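Oser beeswax wood balm, 30 ml tin: one year on

I bought my first tin of Oser balm last November, mostly because I'd run out of the stuff I'd been using since my parents' house and the shop in Skemisside had stopped stocking it. I wasn't expecting to write about wood balm on the internet. But I've now used it on nearly every bit of bare or oiled wood we own and I love it, so off we go!

First, the feel of it. It's soft, much softer than the hard paste waxes that you have to dig out with a spoon handle (mine always ended up with crumbs all over the floor). You can take a bit on a folded cotton cloth, about the size of a pea, and it spreads without dragging. The smell is honey with a touch of orange, and it hangs about for an evening and then goes. My sister gets headaches from anything with turps in it and she sat in the same room while I did the bookcase, quite happy, reading.

I've tried it on beech, oak, a pine blanket box and an old chopping board that had gone grey down one side. Pale woods are where it really shines. It brings up the grain without turning everything orange, and that was my big complaint with the Cultau oil I had before, which made a lovely light ash stool look like a toffee. Darker woods come up nicely too, though you have to buff harder or it leaves a slight bloom in the corners.
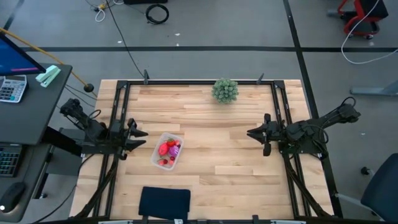 Tables take the most patience. Go thin, thinner than you think, and work along the grain, then leave it for the 22 minutes it says on the lid (I've no idea how they settled on 22, but I set the timer and do as I'm told). Then buff with a clean dry cloth until it stops feeling tacky under your palm. I did my first table too thickly and had to rub half of it off again with an old tea towel, which took most of an afternoon and a good deal of muttering. The second go was perfect: a low, soft sheen, no stickiness, and water sat up in beads when I flicked a few drops on to test it.

It isn't a varnish, mind. A hot mug will still leave a ring if you let it, and red wine needs wiping up straight away. My friend Mohit Kaushik put it on his hall shelf and then stood a dripping plant pot there for a week, and he's got the mark to show for it. He sanded it lightly, put on another 2 coats and it's almost gone, so at least repairs are easy. Try doing that with a lacquer!

The tin itself could be better. The lid is a push fit and gets stiff once there's wax round the rim, so I now wipe it every time before closing. I'd also like a bigger size. One tin did our kitchen table twice, the bookcase and both chopping boards, but anybody with a lot of floor or panelling would be opening them one after another. The Orbán brush they sell alongside it is a nice enough thing for carved legs and fiddly edges, but a cheap shoe brush does the same job and I wouldn't rush to buy it.

I'm on my third tin now and the blanket box is next, inside of the lid first, then the two long sides if the weather stays dry enough to have the back door open.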